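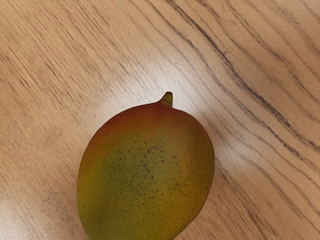

Figure 3. Mango on a light wooden tabletop (rendered).

4.2 What people told us about the quiet hours

I went into this part of the study thinking the ride lines would be the big topic. We had 60 written replies from guests at the Girden park's Pride night in October, and I read every one of them twice (my coauthors will tell you I read them out loud, too). Lines did come up, mostly for the Nulum coaster, but what people really wanted to write about was the first two hours after the gates opened, before the DJ started on the Etim stage.

Those hours were meant for families. Same-sex parents with small kids could get on the gentle rides early, and 14 of the replies came from that group. They loved it! Several had never walked through a theme park holding hands before, and a few said they'd driven across the state for it. Guests without kids were more mixed, and some felt the real event hadn't begun yet.
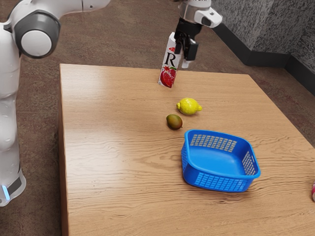 One guest, Reply 40, wrote that the early part was the only time she could hear her friends talk, and that she would pay full price for a night with no dance floor at all. I've gone back to that reply a lot. Our survey form had a whole page on music and just one line on places to sit, so we plainly weren't asking about the thing she cared about.

We changed the form before taking it to the Grodoveo park on 12th March. The new one asks where people spent their time and who they spent it with, and it leaves a lot more blank space for writing. Section 4.3 covers those answers.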